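Open Day at the Korkard Workshop

Korkard opened its assembly workshop to the public on Monday, April 19, 2021, for the first time since it moved to the Tustton site. We signed in 234 visitors over the day, in small groups with a gap between them. The gear demonstration had the longest line, so we are giving it most of the space in this issue.

The job is to put small spur gears onto the pegs of a round plate. One arm does the work over a black mat.
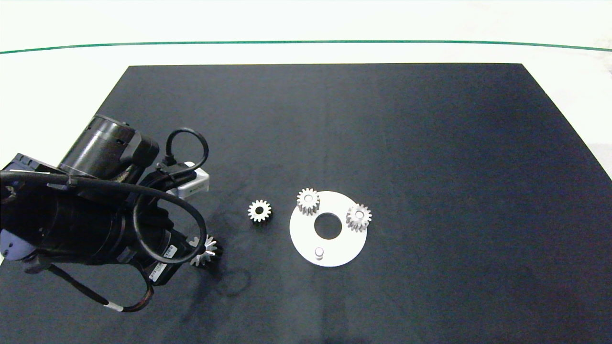

Two gears on the plate, one peg still bare.
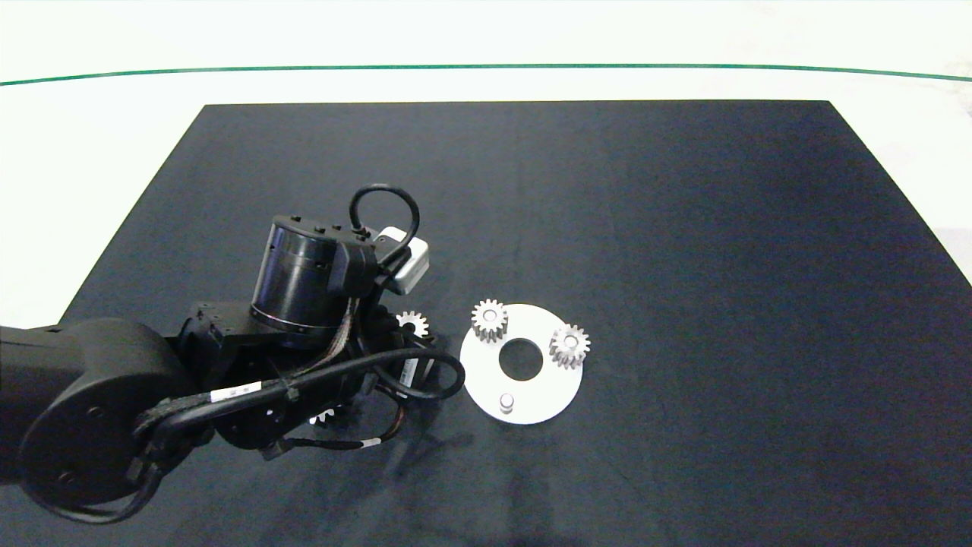 Kirkomeo wrote to us the next day to say that the gear table was worth the wait but that the talk went by too fast, and asked whether the arm works out where the pegs are each time or just goes back to the same spot. The same message asked for a bench where people could try fitting the gears by hand, to see how much of the job is feel.

On the first point, the arm looks for the plate at the start of every run. We moved the plate between groups for that purpose, and the staff at the table should have said so more clearly. Picking up a gear is the easy part. Getting the bore over the peg without jamming is harder, and it took up most of our time from February on. The program we brought to the open day was trained on 576 recorded runs. It still misses sometimes, and when it does a person has to reset the table.

The hand bench is a good idea. We have spare plates and more than 2000 gears in the store room, so parts are no problem. We need a second table and someone to stand at it.

The other stop on the tour was Mạch, our wiring project, in the back room. That one was shown as a talk with slides only, because the test stand was waiting on a power supply. The part has since come in, and groups on the next tour will get to see the stand running.

Parking was tight before lunch. If you come next time, please use the lot behind the loading dock and walk around to the front door. Doors open at 2 for the next tour. Sign up at the front desk or reply to this newsletter with the number of people in your group.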